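테카우, 주방 정리 안내서 '메리에르' 봄 개정판 공개
선반 한 칸과 밀폐용기 하나에서 시작하는 느긋한 부엌 정리

2021년 3월 27일 – 생활 수납 연구소 테카우(Tekau)가 가정용 주방 정리 안내서 '메리에르(Merier)'의 봄 개정판을 선보입니다. 겨우내 쌓인 살림을 어디서부터 손대야 할지 몰라 망설이셨던 분들께 조금이나마 도움이 되기를 바라는 마음으로, 작은 2단 철제 선반을 쓰는 법부터 처음부터 다시 썼습니다.
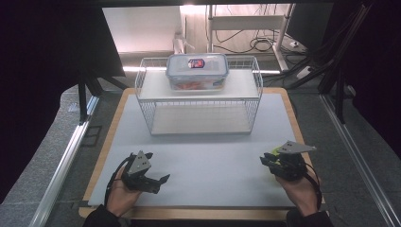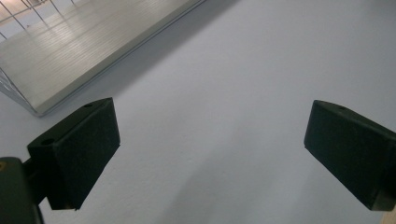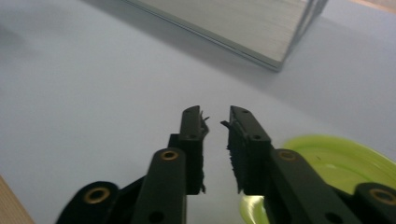

선반의 위 칸과 아래 칸에는 각각 무엇을 두면 좋을까요?
매일 꺼내는 반찬통이나 소분한 재료처럼 손이 자주 가는 것은 위 칸에, 가끔 쓰는 접시나 여분의 뚜껑은 아래 칸에 두시기를 권합니다. 아래 칸을 꼭 채우실 필요는 없습니다. 장을 보고 돌아온 날 잠시 물건을 내려놓을 자리가 하나쯤 있으면 부엌일이 한결 수월해지니까요.

이번 안내서는 모두 98쪽으로, 선반, 밀폐용기, 조리대, 서랍의 4개 장으로 나뉘어 있습니다. 그중에서도 가장 많은 공을 들인 것은 밀폐용기 장입니다. 속이 비치는 용기를 고르는 요령, 뚜껑 위에 이름표를 붙이는 위치, 김치나 양념처럼 색이 배기 쉬운 음식을 담았던 통을 관리하는 방법까지, 독자 여러분이 편지와 전자우편으로 보내 주신 1625건의 질문을 하나하나 읽어 가며 내용을 다듬었습니다. 같은 질문이라도 집집마다 사정이 달라서, 읽는 내내 저희가 배운 것이 참 많았습니다.

책임 편집을 맡은 레이레 카라스코(Leire Carrasco)는 "정리를 하루 만에 끝내려다 지쳐 버리셨다는 사연이 유난히 많았습니다. 그래서 이번에는 하루에 선반 하나씩, 차 한 잔 식는 동안 할 수 있는 만큼만 적어 보았습니다. 순서를 건너뛰셔도 괜찮고, 마음에 드는 쪽부터 펼치셔도 좋습니다"라고 전했습니다.

부록으로는 7일 동안 따라 할 수 있는 정리 일정표와 냉장고 문에 붙여 두는 용기 목록표가 들어 있습니다. 목록표는 브루넷(Brunet) 인쇄소에서 연필로 쓰고 지울 수 있는 종이에 찍었습니다. 안내서는 테카우 본점과 티어컴(Tircombe) 서점에서 만나실 수 있으며, 지난 판을 가지고 계신 분은 매장에 들고 오시면 새 부록만 따로 무료로 받아 가실 수 있습니다. 서랍 장을 더 자세히 다룬 후속 편은 오는 9월에 나올 예정입니다.

문의: 테카우 홍보 담당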